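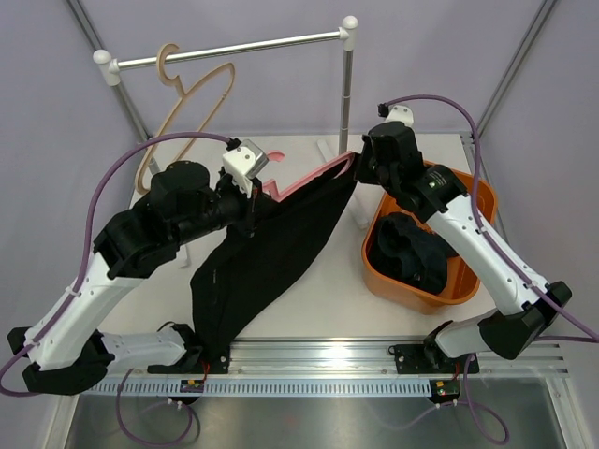
Piltia sells its two-arm garment kit on the strength of one sentence, printed on the first page of the brochure: it will do the hanging so that your staff can do something else. I run the stockroom side of a small chain of clothes shops, and I have been asked whether we should take one on trial in October. My view is that we should, but on different terms from the ones being offered. Getting a garment onto a hanger is fiddly work for anyone. The cloth has to be held open, the hanger has to stay level, and both want to slip. With a black garment stretched between the two grippers and the pink hanger half lost behind the fabric, you get a fair idea of why this has stayed a hand job for so long.

The kit is offered in two ways. You can buy it outright, or you can have it under what Piltia calls the Caler plan, a monthly charge with servicing and new software included. The plan runs for 30 months. If you leave early you pay 34 per cent of what remains. I think that is too long and too much for a machine that most shops will never have used before.

The sales talk dwells on speed. I would leave speed alone for now. A Saturday girl in her first job can hang tops faster than most machines, and she can also spot a missing button. What matters in a stockroom is whether the work can be left. If someone has to stand by and put things right every few minutes, we have paid for a machine and kept the job as well. The brochure does not say how often a person has to step in. It should be the first figure on the page.

Larasati Lumenta, who manages our Varnach branch, disagrees with me on this. She says her staff would happily keep half an eye on it while they tag and steam, and that the worst part of a delivery is the hanging because it is dull and hard on the wrists. I take the point about wrists. I am less sure about half an eye. Anyone who has worked a delivery morning knows that half an eye is usually spoken for by nine o'clock.

There is also the matter of what we sell. Plain tops are one thing. We carry strappy dresses, knitwear that grows if you pull it, and coats that need a wide hanger and some muscle. The quote lists 3 garment types as supported and the rest as "in development". Mabuza, the other firm we approached, lists only 2, but it puts in writing that it will take the kit back if those two do not work on our own stock. I would rather have that promise than a longer list.

So I would ask Piltia for a short trial, at one branch, with our stock and our hangers, and a written count of every time a member of staff had to help. If they agree, I will clear a bench at Varnach myself. If they will only talk about the 30 months, we should thank them and wait a year. The tops will still need hanging.

Print this page | E-mail this to a colleague

Contact us | Copyright, all rights reserved | Back to top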